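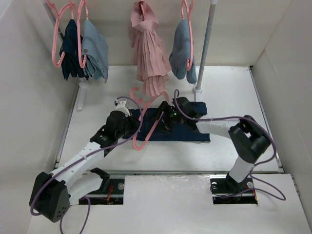
Garment Care and Presentation
Unit 5: Hanging and Rail Storage
Course leader: Malou Kjærgaard
October 2020

Purpose of the unit
Students learn to prepare a garment on a flat surface, place it on a hanger and return it to the rail in a condition fit for display. The unit follows the folding unit and assumes that students can already identify the shoulder line, side seams and hem of common garments.

Preparation
Clear the table and wipe it down. Lay the garment face up with the neckline toward the rail. Smooth the fabric from the center outward, using the flat of the hand. Fasten the top button, if there is one. Knitted items are to be folded and shelved; see the notes for Unit 4.

Placing the hanger
Select a hanger whose arms end just inside the shoulder seams. A hanger that is too wide will leave points in the sleeve. Insert it from the hem, or from the neckline if the opening is wide enough to take it without stretching. Hold the top edge of the garment while the second shoulder is being fitted. The hook should stand upright at the center of the neck.

Rail spacing
Leave 2 inches between hangers. All hooks face the same way. Dark fabrics show lint readily and should be brushed before they are hung.

Practical assessment
Each student will prepare and hang five garments in 40 minutes. Marks are given for shoulder alignment, smoothness of the front and spacing on the rail. Students who miss the session should arrange another time with Edvin Holmgren.

Reading
Nurkivik course reader, chapter 2, including the table of hanger widths.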